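Tristach puts its Fundero hand-held gripper on sale, with a list of what it does not do 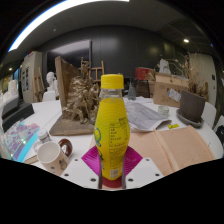 The Fundero hand-held gripper on a yellow plastic bottle with a shrink label.

Tristach has opened orders for Fundero, a hand-held gripper with a camera for recording how people pick things up. The recordings are meant for training robot arms. The company is asking buyers to read the test results before they read the price list, and to be wary of anyone in this market who sends them in the other order.

"I have sat through a lot of demos where the tool picks up the same foam block all afternoon," said Mojtaba Esfahani, who leads product testing at Tristach. "I don't know what a buyer is supposed to learn from that. Bring something shiny, round and awkward from your own shelf and see how the footage looks. If it looks bad, keep your money."

Before release, Tristach ran 3,014 recorded grasps in ordinary work rooms with the clutter left in place. Of these, 417 were thrown out. The most common fault was lost position tracking, usually near large dark or glossy surfaces. Glossy packaging also caused trouble when ceiling lights reflected off the label. Both problems are still present in the version now shipping. A software update planned for September is supposed to reduce the first. Tristach makes no promise about the second.

The fingers are soft, ribbed and replaceable. They hold bottles and small boxes well enough. They do poorly with thin flat items such as a single sheet of paper, and they were never built for heavy loads. Worn fingers change the grip, so recordings made early and late in a set's life may not match. Tristach suggests changing both sides together and writing down when it was done.

The camera has a very wide view, and buyers should know what comes with it. It takes in a good part of the room along with the object in the fingers, including papers on the table and labels on boxes. Tristach does not blur any of this. Customers who need it blurred will have to do so themselves or pay for the cleanup service run by Khosravi, a separate firm.

Fundero exports files in the open Orker format. Tristach has heard the claim that hand-held recordings carry over to any robot arm without further work, and does not repeat it. In the company's own trials, 9 of 19 household tasks carried over to an arm at a level the test team would call useful. The other 10 needed extra recordings or a different finger shape, and two of them were dropped.

"Less than half is the number we have, so it is the number we print," Esfahani said. "Some people in our sales office would have liked a different one."

The kit includes the gripper, one spare pair of fingers, a charging cable and a printed setup guide. The camera is fitted before shipping. Unused kits can be returned within 30 days, and the full test log, failed grasps included, is sent on request to anyone who asks, customer or not.

Press contact: Tristach press desk, attention Mojtaba Esfahani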